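The play kitchen, seven years on

I've been meaning to write about the play food for ages, and what finally got me going was rain, a free afternoon and a storage bin that wouldn't close anymore.
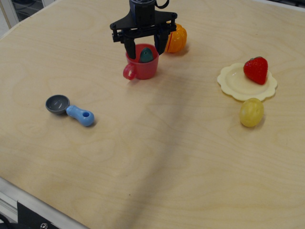 We bought our first set when my oldest was two, from a little shop called Flomura that has sadly closed since, and I remember thinking it would last a summer. Well, seven years later it's still the first thing every visiting child pulls out! The puzzles come and go, the train tracks go in and out of fashion, but somebody is always making soup.

I think the fruit and vegetables do best when they're a bit mixed up. A strawberry on a plate is lovely, of course, but a green vegetable in a red mug is a drink, or a stew, or medicine for a sick bear, depending on who you ask. And a pumpkin can be dinner in March as easily as in the fall. I used to sort everything back into its proper group at the end of the day (fruit here, dishes there) and I've let that go completely.

What I do now is keep less of it out. We had 70 pieces at one point, if you can believe it, and most of them just got kicked under the couch. I put half away in a cloth bag on the closet shelf and swap them over when things get stale – you'd think it was a birthday when the bag comes down.

As for cleaning, plastic pieces get warm water and dish soap, a good rinse, and then a night on a towel. Little dimples and creases hold on to crumbs, so I keep an old soft toothbrush just for those. The kids like that job more than I do, and I'm happy to let them have it.

Next I need to do something about the dress-up box, but that can wait for more rain.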